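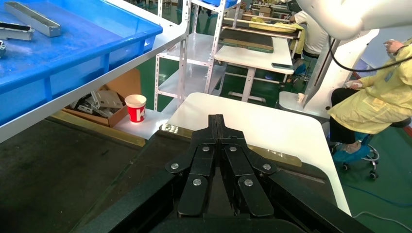
Wrist camera view from the arm, fingers closed, blue parts tray upper left.

Collection update from the Cotham floor

Quick one this time, I'm writing between sessions and Marisol wants the laptop back.

We are at 475 accepted episodes on the bracket task. That's since the restart in April, so not counting anything from the old fingers. Those are still on the server if anybody wants them but please don't mix them in. Different finger length, different closing speed, and the policy trained on both sets reached short on pretty much everything. Yolanda spent most of a week thinking it was calibration. It was the mix.

The task, for people who joined from the Perrin side and have been asking. Operator drives the arm by hand with the leader, picks one metal part, sets it down in the target spot, opens, backs off, stops. One part per episode. No cleaning up afterward, no nudging it straight with a finger. If the part lands crooked it lands crooked, finish the episode and tag it.

What counts as accepted:

Part was picked in three tries or fewer.
Wrist video has no dropped stretches.
Start pose matches the card on the wall.
Tag filled in. An actual tag, "ok" is not a tag.

Regrasps stay in. I know this keeps coming up. We had people throwing away any run where the part slipped, because it felt like a bad run, and what we got was a model that had never seen a slip and just carried on to the drop spot with nothing in the fingers. Opened, closed, very proud of itself. So if you fumble it and recover, keep it. If you fumble and give up, keep that too but tag it "abandoned" and it goes in a seperate folder.

Long brackets are the problem child. Out of the last 100 episodes only 11 were long brackets and that is nowhere near enough. I get why, they're a pain, they swing when you grab off center and you have to come in turned. But the model is bad at exactly those. It takes the short fittings fine and then goes at a long one straight down like it's a fitting. Please pick them on purpose. Yolanda is putting the part order on a printed sheet starting next session so it isn't up to whoever is on the stool.

Also lay them diagonal. And the other diagonal. And nearly flat against the side of the tray, where it's awkward. If every bracket is parallel to the tray edge we're teaching it the tray edge.

Backgrounds. Some discussion on this at the Bratwood call. Their people want a curtain around the cell so the wrist view is clean. I said no and I'm still saying no, for now anyway. The wrist camera sees whatever's behind the gripper, shelving, benches, people in gowns going about their day, cups, and when we move this to another room it'll see all of that room too. We tried a small curtained batch in the spring and the policy from it went to pieces the first time somebody rolled a stool past. So leave the shelves how they are. Work at the other benches as normal. You don't have to freeze when the light goes on.

What I do want kept the same is the camera itself. It got bumped, I don't know when, and we had 188 episodes where the view sits a touch lower than it should. Marisol found it by laying a first image from each day over the next one and flipping back and forth. The fix is easy enough on the software side and none of them had to be thrown out, but it ate two days. New habit: first thing, fingers closed, arm at home pose, grab a still, compare with the reference. Both fingertips and the seam between them should sit right on top of the reference. If they don't, stop and get one of us. Don't loosen anything yourself – please.

Do the same after lunch. And after anybody cleans the arm.

Fornine export is working again. The new version writes joint angles and video with the same clock, so the little lag we were all correcting for by hand is gone. If you have a script with the correction baked in, take it OUT or you'll shift everything the other way. I did this to myself on Thursday. The old exports don't change, they still need it. Check the version line in the header before you do anything.

Operators. We need more of them, mostly because they all drive differently. Marisol comes in slow and low, Yolanda goes up high and drops straight down, and you can see it in the data, I can tell whose run it is from the first second or two. The model sort of averages the two and hovers. More hands would help. You don't need experience, half an hour of practice gets you to where your runs are usable, and beginners' runs are honestly useful as they correct so much. Gown, gloves, shoe covers, same as always on this floor. Sessions are 40 minutes and then you swap, no heroics, tired runs look tired.

Sign up sheet is by the door.

Evaluation. Next round is 20 picks on parts the model has seen and 20 on parts it hasn't, same starting layouts for every checkpoint. I want the layouts photographed beforehand so we can put them back the same way, last time we did it from memory and two of us remembered differntly. Score is picked or not picked, placed or not placed. Nothing for close. I will also want the video of every failure watched by two people before anyone writes down a reason for it. We had "slipped" written next to a run where the fingers never touched the part.

Small stuff:

Put parts back in the tray they came out of.
Tag spelling, it's "regrasp", one word, no hyphen. I found four versions.
Leader arm squeaks at the elbow, known, ignore it.
If the disk warning comes up, finish the episode you're on and then tell me.
Spare gloves are in with the mats now.

Perrin people visiting next, they'll want to drive. Let them, but under a guest tag so I can find it later.

Questions to me or Yolanda, Marisol for anything camera. Long brackets!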